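Review: Rurham Cell Practice Guide with the Kiltero table kit
Posted 12/21/22

We bought the Rurham guide and the Kiltero kit together as one package. The guide is a printed binder of rules for people who work beside robot hands at a table. The kit is what you need to follow those rules: floor marks, surface tape, tags for the stop buttons, and a pad of check sheets, 100 in the pad. I have used both with my group in Siliņa for the whole autumn, on bottle handling, and I want to write what is good and what is weak.

The binder begins with the table itself. Rule one says that the working surface must have one plain colour, strong enough that each object is easy to see on it. I thought this was a small matter, but I changed my mind. With a plain green top, the operator finds a fallen bottle at once, and so does everyone else.
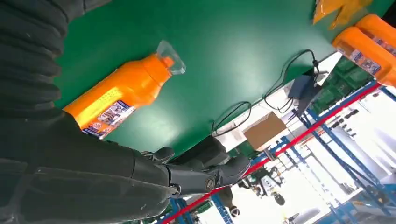 Open hand beside a bottle on the green top, before any grip.

The second chapter is about approach. The hand should come in open, at low speed, and stop beside the object before it closes. The guide gives a limit of 500 grams for objects handled with a person at the same table. Above that weight the person must step back behind the floor mark. I find this limit sensible for our kind of work, but the guide does not explain where it comes from, and I would like one page about it. There is a code, 2654, printed beside the limit, and I searched the whole binder for its meaning. It is only the order number of the floor mark.

The tape is the part of the kit I like least. It is meant to show the zone where objects may be put down. It goes on quickly, but it wrinkles if you do not press it from the middle, and after some weeks the corners lift. Groltena sells a thicker one which stays flat, and it costs more. If you already have good tape, keep it and buy only the binder.

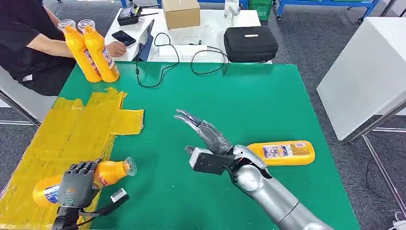 Chapter four is the best one, and I would pay for it alone. It speaks about the person who sits across the table. Hands of the person stay on their own side while any arm is moving. Phones, tablets and cases go on a second table. Cables should be fixed along the table edge, and here I must admit that we are not yet good. The sheet asks about cables every morning and too often we write "to do".

For two arms over one table, the guide says that one arm waits in the air while the other one holds. It is slow. We tried to make it faster and had 2 contacts between the hands in December, both light, so we returned to the rule as it is written.
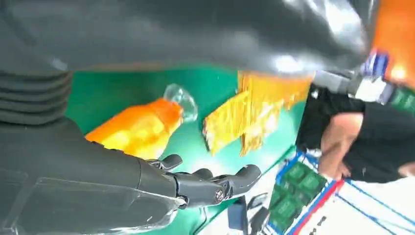

Soft packages get only half a page. This is a pity, as a foil bag behaves very differently from a bottle. It slides, it changes its shape, and the rule for grip force written for hard plastic is not much help. The guide tells you to "use judgement", and a new operator does not have this yet. I hope the next edition will have a real chapter for it.

The English in the binder is simple, which I was thankful for, and the drawings are clear. The rings are weak and mine opened already. Check sheets can be copied, so you do not need to order a second pad.

I give four stars for the guide and three for the kit. Small labs and training centres will get good use from it. If your robot works behind a fence, most of the chapters are not for you.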